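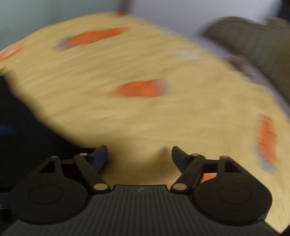

Lilter to bring back Inthorpe romances with seven new titles

18 July 2022

Romance publisher Lilter will reissue the first four novels in Bernadette Brunet's Inthorpe series this fall and follow them with three new books, the company said in a notice to booksellers. The first of the new titles is due in March.

The Inthorpe books are small-town contemporary romances set in and near a ferry port of the same name. The original four were published under Lilter's old mass-market line and went out of print when the line closed. Used copies have been hard to find, and the third book, The Harbor Master's Daughter, was never released as an e-book at all.

The reissues will come out in trade paperback and e-book, one every three weeks, in the order they were first published. Brunet has gone back over the text of each. Most of the changes are small, according to the notice, but the second book, Slack Water, has a new final chapter and a longer middle section. Readers who own the earlier edition will be able to get the new chapter as a free download from the Lilter website.

"I was never happy with how Slack Water ended," Brunet said. "I had a page limit and I hit it. Tom and Elise got about a page and a half to work out something they'd been fighting over for the whole book."

The second half of the plan is a change for the series. Of the three new novels, only one is by Brunet. The other two are by Gwenaël Renaud, a newer author whose debut, a romance between two rival bakers, came out with Lilter two years ago. Renaud's books will use the same town and some of the same side characters, with new couples at the center.

Brunet said she asked for a second author herself. She has been writing historical romance for most of the past decade and did not want to give up that work to go back to Inthorpe full time.

"People kept writing to me about the ferry captain's brother and whether he was ever going to get a book," she said. "I had no idea what to do with him. Gwenaël did."

The brother, Daniel Marsh, is the hero of Renaud's first Inthorpe novel, Last Boat Over. He returns to town after a divorce to run the ticket office and finds himself working for a woman he turned down for a date in high school. Renaud said the book is a slow burn, with the first kiss coming well past the halfway mark, and that it can be read without the earlier four. 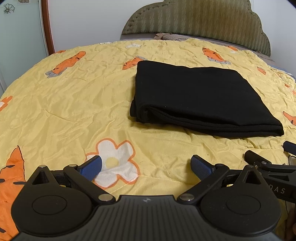
"I was a reader of these books first, so I was careful," Renaud said. "Bernadette sent me a file she calls the town book. It's 146 pages long and has everything in it, down to who owns which dog. I broke one rule in it and she let me."

The rule concerned the ferry schedule. In the early novels the last boat leaves at nine, and more than one plot depends on somebody missing it. Renaud needed a later sailing for a scene in the new book. The two writers settled on a summer timetable, and a line about it has been added to the reissue of the first book so that the dates match.

Lilter has run shared-world series before, with mixed results. A group of ranch romances by five authors did well enough to be extended, while a linked set of holiday novellas ended early after readers complained that the heroine's sister had two different names. The publisher said a single editor will handle all seven Inthorpe titles this time.

Brunet's own new book will be the last of the three. It has no title yet. She would only say that the couple are both in their fifties, that one of them has been in the series since the first chapter of the first book, and that readers who have guessed will probably turn out to be right.

The heat level is expected to stay where it was. The older Inthorpe books have a few love scenes, none very long, and Renaud said hers are "maybe one notch up – but the door isn't wide open." Neither author plans to add a suspense plot. An attempt at one in the fourth book, involving a stolen painting, is among the things Brunet trimmed for the new edition. The painting is still there. The thief has been cut.

Interest in the series seems to have held up in the years it was off the shelves. A reader petition asking for new editions closed with 3,041 names last year, and a discussion group for the books has been reading them in rotation since the line folded. Lilter mentioned the petition in its notice but did not say how much it had counted in the decision. No print run was given.

Audio editions are also planned. Prelora, the audiobook company, has taken the rights to all seven books and will record them with two narrators, one for the heroine's chapters and one for the hero's. Only the first of the older novels was recorded before, with a single reader. The new recordings will be released on the same day as the print books where possible, although the first reissue is likely to be a few weeks behind. Casting has not been announced.

The covers are being redone as well. The originals had photographs of couples on a pier, and the same pier and, on two of them, the same male model. The new ones are illustrated, with a different part of the town on each. Placed side by side in order, the seven spines make up the view of Inthorpe from the water. Brunet said she has seen the first three and that the lighthouse is finally on the correct side of the harbor.

Signed copies of the first reissue will be sold through Aubert, the independent bookstore that hosted Brunet's first reading. The store is taking 100 preorders, limited to one per customer, each with a bookplate signed by both authors and a folded map of the town. Preorders open next week. Aubert will also hold an evening with Brunet and Renaud when the book comes out, with seats free but booked in advance. A second event for Last Boat Over is planned for the spring.

For readers who want to start before the fall, a short story by Brunet set in Inthorpe is available now from Lilter as a free e-book. It takes place the winter before the first novel and follows the owners of the diner, who are already married by the time the series begins. The story first ran in a reader newsletter and has not been sold before.

The reissue order is Ferry Weather, Slack Water, The Harbor Master's Daughter and A Room on Pilot Street. Last Boat Over follows in March, then Renaud's second book, then Brunet's. Dates for the final two will be set later.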